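Is the Flamden extended warranty worth anything?

grukfan26
Posted 7:14 pm
Bought a Flamden dishwasher in July and the store keeps emailing me about the five-year plan. They want 300 dollars for it. The machine already has 2 years from the maker. I've never bought one of these in my life and I smell a rat, but my neighbor swears by hers. Anyone ever get money out of one?

drotley_dan
Posted 7:31 pm
No. I had the Drotley plan on a dryer. When the drum belt went they told me belts are "wear items." So are hoses, seals and filters, if you read page 26. What's left that ever breaks?

pinchpenny
Posted 7:50 pm
The control board, and it costs more than the plan. Mine was paid for in full, no argument. You people always say never buy, and then you post in here crying about a dead board.

drotley_dan
Posted 8:02 pm
One board. How many plans did you pay for that never did a thing?

pinchpenny
Posted 8:05 pm
Two. Still came out ahead.

sudsy
Posted 8:20 pm
I'd want to see those receipts. Also check who is behind the plan. The store only sells it, and a different outfit handles the claims. With Grukard I got passed between three phone numbers and gave up.

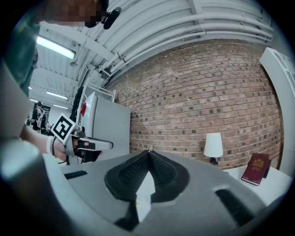 Put the 300 in a savings account and leave it there. If the thing dies, you have a repair fund. If it doesn't, you have 300 dollars.

mopbucket replied that this only works for people who leave the money alone, and hers would be gone by the next car repair.

sudsy
Posted 8:41 pm
Fair, but then 300 up front is going to hurt too.

grukfan26
Posted 9:12 pm
Read the terms. Belts, hoses and seals are all out, same as Dan said. The board is covered "at the administrator's discretion," whatever that means. I'm passing for now. They say the price goes up next month, and I don't believe that either.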